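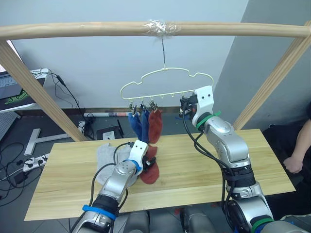 La lavandería de Plumska

La lavandería cerraba a las nueve, pero la señora Hekier empezaba a apagar luces a las ocho y cuarto para que los clientes se fueran haciendo a la idea. Jannik Fröhlich llegó a las ocho y veinte con una bolsa de deporte al hombro y la cara de quien ha perdido un autobús y piensa contarlo.

- He perdido el autobús - dijo.

- Aquí no para ninguno - contestó ella sin levantar la vista del crucigrama.

Era agosto y Plumska estaba medio vacía. Los que podían se habían ido al lago, y los que no podían decían que el lago estaba imposible. Jannik llevaba 11 meses viviendo en la ciudad, casi todos en un cuarto de la calle Cao que el anuncio describía como luminoso. Lo era, de cuatro a cuatro y media.

Metió la ropa en la máquina del fondo, que era la única que no pedía monedas con la efigie antigua, y se sentó en el banco. Entonces vio el tablón.

El tablón de la lavandería había sido, en tiempos, un sitio para anunciar clases de acordeón y sofás. Ahora estaba dedicado por entero a los calcetines desparejados. Colgaban de chinchetas, cada uno con su papelito: el día en que había aparecido, la máquina, alguna observación. La letra era de la señora Hekier, inclinada y severa, de haber corregido muchos dictados. «Gris, máquina 4, talón gastado. Persona que arrastra los pies.» «Verde, de niño. La madre dice que no es suyo. Lo es.» «Negro, de ejecutivo. Olía a colonia incluso después.»

Jannik leyó los papelitos uno a uno, primero por aburrimiento y luego con una inquietud creciente, como quien hojea el álbum de una familia ajena y empieza a reconocer los muebles.

En la tercera fila había uno amarillo con rayas marrones. «Amarillo, espantoso. Hombre joven, solo. Regalo de alguien que ya no le escribe.»

Era suyo.

- Perdone - dijo -. Ese calcetín.

- ¿Cuál?

- El amarillo.

La señora Hekier se quitó las gafas, miró el calcetín, miró a Jannik, se las volvió a poner y lo miró otra vez, ya con aumento.

- Le hacía más alto - dijo.

Jannik pasó por alto lo de la altura. Le interesaba lo otro. Los calcetines se los había regalado Irena, en la estación, el día en que él salió para Plumska con un contrato de prácticas en Larnix, una empresa que fabricaba cierres para ventanas y que en el folleto se definía como líder en apertura. Irena le había escrito cada semana, después cada mes, después una postal con un burro. Detrás del burro ponía «¡Acuérdate de abrigarte!». Era mayo.

- ¿Cómo sabe que ya no me escribe?

- Porque lo lavaba usted cada semana y dejó de lavarlo. El otro, digo. Este se quedó en el tambor en marzo y no vino a reclamarlo. Un hombre que recibe cartas reclama.

- Igual no me di cuenta.

- De un calcetín así se da cuenta todo el mundo.

La máquina pasó al aclarado con un ruido de tranvía. Jannik buscó una réplica y encontró solo la verdad, que era bastante peor: sí se había dado cuenta. Había vuelto a casa una noche, había emparejado la ropa encima de la cama y se había quedado con el amarillo en la mano, calculando lo que costaba volver a salir. Cuatro calles. Había guardado el superviviente en el cajón de los cables.

- Para reclamar hay que traer el compañero - dijo ella -. Son las normas.

- ¿Y si se lo describo?

- Me va a describir el que tengo delante.

El razonamiento era difícil de atacar. Jannik lo intentó de todos modos durante varios minutos. Apeló a la confianza, a su condición de cliente regular y, ya sin dignidad, al hecho de que el calcetín era espantoso y nadie en su sano juicio fingiría ser el dueño. La señora Hekier le explicó que el invierno anterior un caballero muy bien vestido se había llevado de esa forma un calcetín de cachemira que pertenecía a un dentista. El dentista había dejado de saludarla. Desde entonces, compañero o nada.

- Cierro a las nueve - añadió, y apagó otro tubo.

Eran las nueve menos veintidós. Jannik miró su ropa, que daba vueltas con aire de no necesitarlo, y salió.

La calle Cao quedaba cuesta arriba tanto a la ida como a la vuelta, una particularidad de Plumska que el ayuntamiento atribuía a la geología. Subió corriendo hasta la panadería y andando desde la panadería. En el portal se cruzó con el vecino del segundo, que bajaba la basura en zapatillas y quiso saber si había fuego.

- Un calcetín - dijo Jannik.

- Ah - dijo el vecino, y se apartó para dejarle pasar.

El cajón de los cables no se abría. Nunca se había abierto del todo, pero esa noche no se abría nada. Jannik tiró, empujó, metió una regla, y pensó que llevaba casi un año redactando instrucciones para cosas que se abren. «Ejerza una presión suave y constante», había escrito él mismo, para el modelo con bisagra oculta, en una tirada de 2000 ejemplares. Ejerció una presión suave y constante. Después le dio una patada y el cajón salió entero, con los cables, dos adaptadores, la postal del burro y el calcetín amarillo, un poco más pálido de lo que recordaba.

Metió el calcetín en el bolsillo. Lo sacó, metió también la postal, sin saber por qué, y bajó.

Llegó a las nueve y dos. La persiana estaba a medio echar y dentro quedaba un solo tubo encendido, encima del tablón. La señora Hekier le esperaba sentada en el banco con la bolsa de deporte a los pies. Había doblado la ropa. Las camisas estaban mejor dobladas que el día en que las compró.

- Tarde - dijo.

Jannik, que no tenía aliento para hablar, levantó el calcetín.

Ella se puso de pie, fue al tablón, desclavó el otro y los puso juntos bajo la luz. Los examinó por el derecho y por el revés. Estiró los elásticos. Contrastó las rayas. Fue un trámite largo, teniendo en cuenta que no podía haber en toda la provincia otra prenda de aquel color.

- Conforme - dijo por fin -. Firme aquí.

Había un cuaderno. Tenía dos columnas, entradas y salidas, y la de entradas iba por el número 600. En la de salidas había tres líneas, y una era la del caballero de la cachemira, tachada.

- ¿Solo dos? - preguntó Jannik.

- Con usted, tres. La gente compra otros. - Cerró el cuaderno -. ¿Y eso qué es?

La postal asomaba por el bolsillo. Jannik se la dio, ya puestos. La señora Hekier estudió el burro con detenimiento y luego la parte de atrás. La leyó dos veces, aunque no daba para tanto.

- «Acuérdate de abrigarte» - leyó en voz alta -. ¿Y usted qué le contestó?

- Nada. Era mayo.

- ¿Y a la anterior?

Jannik hizo memoria. La anterior era una carta larga, de cuatro hojas, con un dibujo de la cocina nueva y una pregunta al final, subrayada. La había dejado encima de la nevera para responderla con calma. Larnix sacaba entonces el modelo de doble pestillo y él no andaba sobrado de calma. Después la nevera se descongeló.

- Tampoco - dijo.

- Ya.

La señora Hekier volvió al tablón. Quedaba el papelito sujeto con su chincheta en el hueco del calcetín. Lo desprendió, sacó del delantal un lápiz pequeño y tachó la última frase. Estuvo un rato pensando, con el lápiz en el aire, y escribió algo encima. Luego se lo tendió.

«Amarillo, espantoso. Hombre joven, solo. Regalo de alguien a quien no contesta.»

- Me gusta que los datos estén bien - dijo.

Jannik leyó el papel y lo dobló en cuatro. Quiso decir algo sobre el doble pestillo y tuvo el acierto, raro en él, de callarse. Cogió la bolsa. Ella ya tenía la mano en el interruptor.

- Señora Hekier, ¿a qué hora abren Correos?

- A las ocho y media. Pero en agosto abren cuando llega el chico.

- ¿Y a qué hora llega el chico?

- Viene en autobús - dijo ella, y apagó la luz.

Fuera hacía una noche tibia y olía a detergente y a tilo. Jannik echó a andar hacia la calle Cao y a la altura de la panadería se paró, abrió la bolsa y revisó la ropa bajo la farola, prenda por prenda, mientras un gato lo observaba desde un contenedor. Las camisas estaban todas. Los pantalones también. Faltaba un calcetín negro.

Miró cuesta abajo. La persiana ya estaba echada.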